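Review: The Cetness Hand Grippers at the Vamatano Open Day

Oct 18, 2020

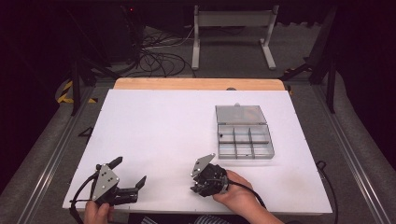
Philomena Addo wrote in before this went up to say that she had been to the same open day and that the grippers tired her hands long before the tasks got hard, so would the review please talk about weight and cables before anything else. Fair enough. I'll start there.

The Cetness set is a pair of black grippers that a person holds, one in each hand, and uses to pick things up while the system records how it was done. The recordings are then used to train a robot arm. Vamatano had them out for visitors to try, at a table with a white top and a few small jobs on it. I had one full turn of the morning program and a shorter one after lunch.

Weight first. Each gripper weighs 300 grams without its cable. That sounds like very little, and for the first few minutes it is. By the end of my first turn I felt it in the thumb and along the outside of the wrist. The body is compact, so I could turn it over and work low to the table, but the grip suits a medium hand. Mine are large and my last two fingers had nowhere good to go.

The cables are the weak point. Each gripper has its own black cable, and the right one kept finding its way over the back of my hand. If you reach across your body you feel it pull. The woman running the table told us to lay the cables out to the sides before starting, which helped on the left and did less on the right. A clip at the wrist would fix most of it. Girkum sells one for its own set, but it does not fit this model. I asked.

Now the work. The main job at my table was a clear plastic organizer box with a hinged lid and small compartments inside. You open the lid, deal with what is in the compartments, and close it again. Opening was easier than I expected. The fingers are angular and the tips get under a lid edge well enough. Small parts were another story. I dropped the same one three times before I stopped coming in from above and tipped the gripper over on its side.

What I liked most was how direct it feels. You squeeze, the fingers close, and there is no lag that I could notice. After a few tries I was no longer thinking about the tool, only about the box. The Iyengar set I tried in June was smoother in the hand but felt half a step behind me the whole time.

The staff said visitors and employees together had recorded 2,293 attempts on the box job so far, and that 239 of those had been thrown out, mostly for drops. I would guess a few of mine joined them.

The day itself was well run. Groups were small, the talk was short, and questions got straight answers, including the one about price, where the answer was that they will not quote for single pairs yet. The room was dim away from the tables, so bring your reading glasses if you want to look at the printed sheets. Parking is behind the building and fills early.

Would I buy a pair? For a lab that records in short turns, yes. For anyone planning to hold them through a whole afternoon – no, at least until the cables are sorted out and there is a second grip size.

Score: 3 out of 5. The next open day is listed on the Vamatano site, and you have to book a place for the hands-on part.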